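Reviews > Music & Dance > Party Speakers

Drirard Party Speaker Review: Loud Enough for My Cousin's Backyard
By Priya Boateng
July

So my cousin got it into her head that her birthday needed a proper dance challenge, the kind where everybody learns the same eight counts and somebody's auntie ends up going viral. Guess who got asked to bring the music! My old speaker had been crackling since the winter, so I finally bought the Drirard (the tall one with the handle) and I've had it at three parties now.

I paid $184 at the Pennington store, and yes, I went in for the small one. The guy played the new Trurska single on both, back to back, and that log drum at the start just sold me. On the small one it was a tap. On the big one I felt it in my shirt.

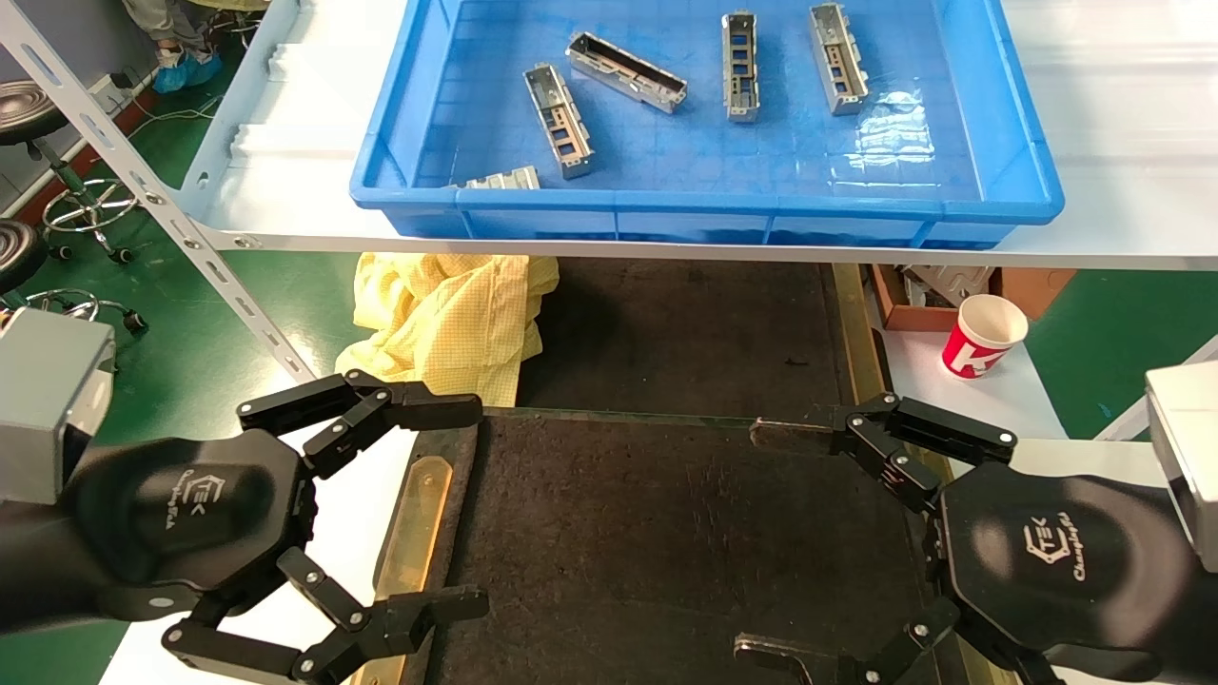 Setup took me no time. You hold the power button, wait for the chime, and your phone finds it. What I don't love is that it also finds everyone else's phone. Halfway through the birthday set my nephew took over and we got a full minute of a cartoon theme song while twenty people stood there in formation. There's a lock setting for this, but it's buried in the app, so go find it before your guests arrive.

The sound outdoors is great, way better than I expected for the money. Vocals stay clear even when you push it, and the bass doesn't turn to mush until the very top of the dial. I ran it from lunch till after 8 and still had battery left. Indoors I'd turn the bass boost off, my living room windows did not enjoy it.
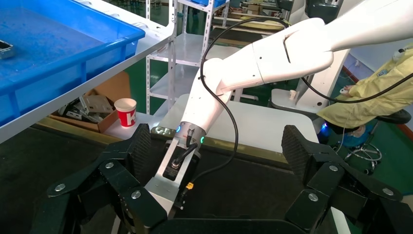 Photo: Lellholm

The lights, hmm. They pulse with the beat, sort of, and they look lovely on video once it gets dark. But there's no way to keep them on one color, and the strobe mode gave my mom a headache inside one song. She made us turn it to face the fence.

Our dance clip, if you're wondering, is at 3743 views and 657 of those have to be my cousin. The audio on it came straight off the speaker through a phone, no editing, and you can hear every word of the chorus.

Would I buy it again? Yep. I'd want a softer handle, it digs into your fingers on a long walk from the car, and a mic that doesn't squeal when you stand too close. Four stars from me.

Contact us | © Priya Boateng | Back to top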